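Ternska 两指夹爪套件使用感受:装了八个晚上,用到现在

上次在站里写桌面收纳那篇的时候,好几位朋友在下面问我,工坊里那对机械臂后来怎么样了,夹爪换了没有,换的哪家。我当时回了一句“下次单独写”,然后就一拖再拖,拖到了七月。今晚家里人都睡了,泡了壶茶,把笔记本翻出来慢慢写,写得啰嗦请多包涵,我平时说话就这样。

先交代一下用的环境。我们的共享工坊叫 Irero,地方不大,木工、3D 打印、电子三个角落挤在一起,我主要待在电子那边。两条白色的机械臂是几个人凑钱添的二手,臂本身状态很好,关节顺,回零也准,就是原来配的夹爪太粗笨,张开到头也夹不稳小东西,合拢的时候两边还不同步,总是左边先碰到。夹大号的纸盒没问题,换成小方块就只会把方块往旁边拱。拱了一个冬天,我受不了了。

看过的选择有好几种。自己画图打印当然最省钱,我也打过两版,第一版尺寸错了,第二版装上能动,可是连杆那里的孔越磨越旷,用不了多久手指就开始晃。成品的工业夹爪又实在下不去手,那个价格够我再买一台打印机了。后来是 Philomena Atinga 把 Unusance 那个小店的页面转给我,说她在别的地方见人用过 Ternska 的套件,看着挺结实。我盯着页面看了两个晚上,下单了,一套 653 元,两条臂就是两套。说便宜不算便宜,说贵呢,跟我前面在打印件上浪费的料和时间比一比,心里也就平衡了。

到货包装很朴素,一个牛皮纸盒,里面小袋分装,每袋贴了编号。我特别喜欢分装这件事!以前买过一个别家的套件,所有螺丝混在一个袋子里,长短只差一点点,装到最后总有几颗不知道该去哪儿。Ternska 的袋子和说明书的步骤是对得上的,做到第几步就拆第几袋,手边永远只有这一步要用的东西。说明书是黑白线稿,图画得清楚,文字部分翻译得有点生硬,有一处把“拧紧”写成了“抱紧”,看图能懂。

组装一共 13 步,页面上说一个晚上能装完。我是没做到。两只夹爪从开箱到在臂上调好,前后用了八个晚上,当然每个晚上也就是吃完饭到工坊关灯那一小段,中间还要跟人聊天,还要帮打印角的同学撬粘死的底板。如果您手脚利索,又没有人找您聊天,估计会快很多。

前面几步是装底座和舵机,没什么好说的,孔位都准,螺丝进去很顺。难一点的是连杆。两边的连杆要对称着装,装反了也能拧上去,动起来才发现不对,我第一只就装反了,拆开重来。说明书上有一个小小的箭头表示朝向,画得实在太小,我是第二遍戴上老花镜才看到的。建议您装之前先把左右两边的零件在桌上摆成镜像,看一眼,再动手。

另外一个要留心的是螺丝的力度。指尖固定在塑料座上,劲儿大了会把座子压得微微变形,手指就合不正;劲儿小了,跑一阵子又会松。我最后的办法是拧到刚刚吃住,再加一点点,动作跑上一段时间再回来检查。店家没有随盒给力矩的数,我写信去问过,对方回得很快,态度也好,就是回答跟我的办法差不多,“感觉到阻力后再稍微转一点”。好吧,那就大家都凭手感。

装到臂上这一步要说得细一些,很多朋友问的就是这里。套件带了转接板,我们的臂法兰孔距刚好是它支持的那种,直接能上。如果您的臂孔距不一样,得另外做一块板,找工坊里会用铣床的朋友帮忙,半天的事。线从夹爪后面出来,我留了一个弯,让它在手腕转动的时候有余量。第一次我贪整齐,把线扎得紧紧的贴着臂走,结果手腕一转到头,线就绷直了,我赶紧按了停。后来就让它松松地拱起来,丑一点,心里踏实。桌面上现在到处都是线,路过的人总要说一句“你这儿像盘面条”,我已经听习惯了。

控制这边用的是 Nkosi,就是我们工坊一直在用的那套小程序,界面土土的,胜在轻。Ternska 没有现成的配置文件,行程两端的值要自己量。先让夹爪全开,记一个数,再慢慢合到指尖刚刚碰上,再记一个数,填进去就能用。我劝您合拢那一端往回退一点点,别让舵机一直顶着,顶久了它会热,热了会有一股味道。两只夹爪量出来的数不一样,不要偷懒抄同一个。

装好以后头一件事,当然是拿小方块来试。我们的老题目,红的、绿的、黑的,各摆一块在桌上,后头放个蓝色塑料盒,让两条臂自己去捡了放进去。桌面铺的是深灰色的布,选哑光的,反光小,颜色也好认,就是黑色那块放上去不大显眼,算是我们故意留的一道难题吧。 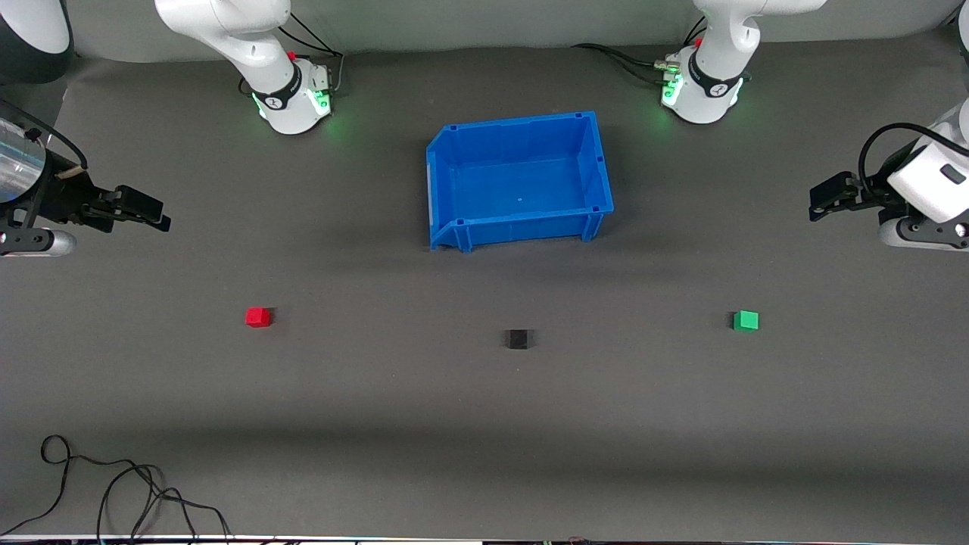
合拢同步这件事,Ternska 做得真好,这是我最想夸的一点。原来那只旧夹爪,方块总是被先到的那根手指推跑,等另一根到了,方块已经歪了。现在两根手指是一起往中间走的,方块稍微偏一点也不要紧,它会被轻轻地推正,然后夹住。我第一次看到的时候在旁边“哎呀”了一声,把焊东西的同学吓得抬了头。红色和绿色的试下来都很稳,黑色那块失手多一些,这个账不能算在夹爪头上,是识别位置时偏了,手指下去的地方就不对,夹爪再好也没有用。后来我把灯往旁边挪了挪,好了不少。

指尖本身是扁平的,像一片小铲子,前端比较窄。好处是可以伸进窄的地方,两块东西挨得近的时候,也能把其中一块挑出来。坏处也在这里:接触面不大,夹又滑又圆的东西会转。我试过夹一支圆杆的记号笔,夹是夹起来了,笔在手指中间悠悠地转了小半圈,笔头冲着天。夹鸡蛋我没敢试,Philomena 倒是一直怂恿我,说她可以出鸡蛋。夹螺母、夹小木块、夹折好的布条,都没有问题。给指尖内侧贴一层薄薄的硅胶垫会好很多,套件里没有送,我觉得这个价位应该送两片的,这里要扣一点分。

再说说相机。我们在手腕上装了小相机,能直接看见两根指尖,调位置的时候特别方便,比趴在桌边眯着一只眼看强太多了。Ternska 的手指伸出来的长度很合适,在画面里只占下面的两个角,中间空出一大块给要抓的东西。旧夹爪就不行,一张开就把小半个画面给挡了,快到跟前的时候等于闭着眼去抓。光冲这一条,我就觉得换得值。

有一样要提醒大家,就是金属面。我们这儿有一块拉丝不锈钢的面,相机一对过去,看到的全是一条一条亮的暗的光带,没有边也没有角,程序找不到可以参照的东西,连离得多远都说不准。这跟夹爪没有关系,换哪家的都一样,可是指尖这么薄,真撞上硬的金属面,心疼的还是自己。我现在凡是对着金属的动作,速度一律调到最慢,人站在停止按钮旁边,手不插兜。您要是打算在厨房台面之类的地方玩,也请记得这一句。

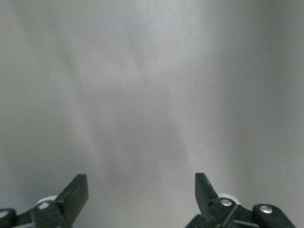

手腕相机里看到的两根指尖,张开状态,后面是拉丝不锈钢面。

接着说耐用。从装好到今天用了 4 个月,不算天天用,一周总有几个晚上要开起来跑一跑。连杆的孔没有旷,拿手轻轻掰指尖,几乎没有晃动,比我自己打印的那两版强得没边了。塑料件表面有些细细的擦痕,不碍事。螺丝松过一次,就是右边那条臂的夹爪,跑着跑着声音不一样了,多了一点嗒嗒的响,停下来一摸,果然有一颗退出来了一截。加了一点点螺丝胶,再没有犯过。我后来养成了一个习惯,每次开机之前先把两只夹爪空着开合几下,侧着耳朵听一听,比什么检测程序都灵。

声音方面,空着开合的时候有轻轻的嗡嗡声,工坊里根本听不见,要是放在家里的书房,夜深了会觉得有点明显。我有一回把其中一只带回家来调,在餐桌上开开合合,家里人在隔壁看电视,问我是不是在用电动牙刷。那就是这么个响法,您自己掂量。

家里能不能玩?我觉得单独一条臂配一只夹爪是可以的,桌子要沉,臂的底座要固定牢。我家那张餐桌偏轻,臂一甩桌子就跟着晃,后来还是老老实实搬回 Irero 去了。两条臂一起跑的话,还是推荐放在工坊,地方宽敞,旁边总有人搭把手,出了什么岔子也有人帮着按停。带孩子来看的朋友,请让孩子站远一点,夹爪的力气虽然不大,夹到小指头也是会哭的。我自己夹过一次,红了一道印子,不严重,就是丢人。

售后我也用过。有一只的小袋里少了一颗螺丝,写信去 Unusance,附了张照片,隔天就答应补,寄来一小包,多给了好几颗,还夹了张手写的小卡片,字很可爱。小店就是这点让人心里暖和。要抱怨的是备件页面做得太乱,指尖、连杆都能单买,可是没有图,只有一串编号,要对着说明书最后那页一个一个找。我想多备一对指尖,来来回回确认了几封信才敢付钱。

还有朋友问过我,有没有必要两条臂都换。我的看法是要看您拿它做什么。如果只是一条臂负责抓,另一条负责扶着盒子,那扶盒子的那条用旧夹爪也行,省下一套的钱可以买点别的。我们是想让左右两边都能抓,红的离哪边近就归哪边,所以一起换了。换了以后,两边行程接近,程序也好写得多,左边调好的动作,镜像过去改一点就能给右边用。要是一边新一边旧,每个动作都得写两遍,我试过一个星期,烦得很。

打分的话,满分十分我给 8 分。扣掉的分,一部分是没有送防滑垫,一部分是说明书上那个小得可怜的箭头,再有就是备件页面。加分的地方前面都说过了,同步合拢,不挡相机,用了这些日子还是紧紧实实的。如果您也是被旧夹爪拱方块拱烦了的人,又不想把时间都搭在画图打印上,这一套可以放心买。如果您主要夹瓶子杯子这一类圆的大的东西,那我会劝您再看看别家,宽一点、带弧面的手指会更合用,Ternska 的强项不在那儿。

下一步我打算自己做一对带凹槽的指尖,装在它的座子上,专门对付圆杆的笔。图已经画了一半,孔位是照着原装的量的,拿卡尺量了好几遍,就怕又像从前那样尺寸搞错。Philomena 说要做就顺便给她也做一对,材料她出。做好了再来写,到时候把尺寸也放上来,有同款套件的朋友可以直接拿去打。

评论里有问题尽管问,我一般晚上十点以后才看得到,回得慢请别着急。问孔距的朋友请把自己臂的法兰拍清楚一点,最好旁边放一把尺子。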